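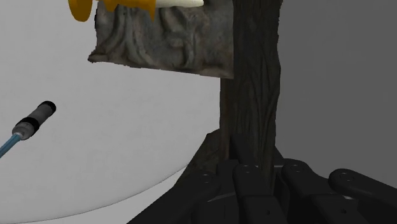

Computer rendering: carved slab and trunk.

Revised image descriptions and casting records for fall campaigns

Starting in September, all campaign files delivered through Votstead must carry two additional records: a casting record and a set of image descriptions. The change applies to print, web and outdoor work. Radio is exempt from the second requirement. Files opened before the change keep the old format until their next revision.

The casting record replaces the free-text box at the end of the booking form. That box was left blank in 80 percent of the files we sampled last season, and where it was filled in, the entries could not be compared. One studio wrote "diverse cast." Another listed agency names. The new record has 14 fields, of which six are required. The required fields cover how the role was advertised, which agencies received the call, whether the call stated that disabled performers were invited, what access was offered at the audition, what access was offered on set, and the rate paid.

Personal details about a performer's disability are not collected. A performer may ask for a note to be added in their own words. The note stays with the booking office and does not travel with the artwork.

The rate field needs some care. In the Stavbridge review, models with disabilities were booked more often for half days than full days, and the half-day rate did not include fitting time. Studios should now enter fitting time as a separate line. If a performer brings a support worker, the worker's travel and meals go under production costs and must not be taken out of the performer's fee.

Image descriptions are due with the final artwork. Each picture needs one short description of up to 21 words, suitable for a screen reader, and one longer version where the picture carries product details. Write what matters to a shopper: the garment, the cut, the fastening, how it sits on the person wearing it. If a wheelchair, cane, hearing aid or prosthesis is visible, name it plainly, in the same tone as the clothes. Do not use "suffers from," "inspiring" or "despite." Text set inside the artwork has to be repeated in full.

Öztürkmen ran the format on its children's catalog. Most of the added work fell on the first batch, when the copy team was still writing descriptions after layout. Moving the task to the proof stage shortened it. The catalog team also found that size and closure information was missing from several product pages, and those pages were corrected before print.

Flisitz will check files for both records on upload. A missing required field returns the file to the sender with the field name marked. Optional fields produce a warning only. Allow 20 minutes for the check on large outdoor files, and avoid uploading between 4 and 5 p.m., when the nightly archive is prepared.

The blank form and a filled-in copy are in the shared forms folder, under Casting. Older copies of the booking form should be deleted from local drives. Questions about rates go to the booking office; questions about descriptions go to the copy desk.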